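Larndale Craft Rooms
Worktable and Bench Check, Room 2
Completed by: Pramila Semwal
Period: September

Thank you, as ever, to everyone who put their things away before I came round with the clipboard. It makes the whole business so much more pleasant, and I got through the tables in one morning with time left over for a cup of tea.

1. Tabletops clean and free of glue, wax and grit
OK. Wiped down with a damp cloth and mild soap, then dried. Please go on using the soft cloths from the Dilstead cupboard and leave the scouring pads for the sink (they dull the finish, and it doesn't come back however nicely you ask it to).

2. Surfaces free of cracks, chips and lifting corners
OK, with a comment. I ran my hand over every top, slowly, the way I was taught, and found no splinters or sharp spots. One corner on the Horham bench has begun to lift a little. I've pressed it down and clamped it overnight, and I'll look at it again at the next check.

3. Edges and seams
OK. Dust does love to settle where two surfaces meet, so do take a dry brush along the seams before you bring out the wet cloth, or you'll only push it further in. 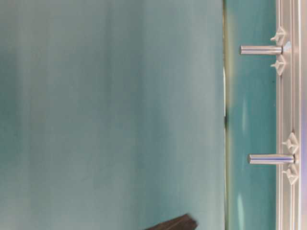

While you have the brush in your hand, go along any grooves in the metal as well. A soft paintbrush is perfect for this, and there are 3 in the jar by the door. If you find a pin or a snapped blade, pick it up with the magnet, please, and never with your fingers!

4. Legs level, no rocking
Attention needed. The table nearest the window rocks when you lean on it. I turned the foot down as far as it would go and it's better, but I'd still keep hot glue and open jars of dye off it for now.

5. Bolts and brackets tight
OK. I found 2 loose ones under the Horham bench and tightened both by hand with the hex key. The key is back on its hook, where I hope it will stay.

6. Clamps and vises
OK. Jaws clean, screws turning freely. A drop of oil on each.

7. Walkways clear around the tables
Not OK when I arrived, OK when I left. Bags had crept out from under the stools again. I know the hooks are a nuisance to reach, but a strap around the ankle is a good deal worse.

8. Lamps and cords
OK. No frayed cords. The Yordanov lamp still flickers when it's first switched on, so I've unplugged it and put a tag on it.

To follow up: lifted corner (item 2), rocking table (item 4), lamp (item 8).

Signed: P. Semwal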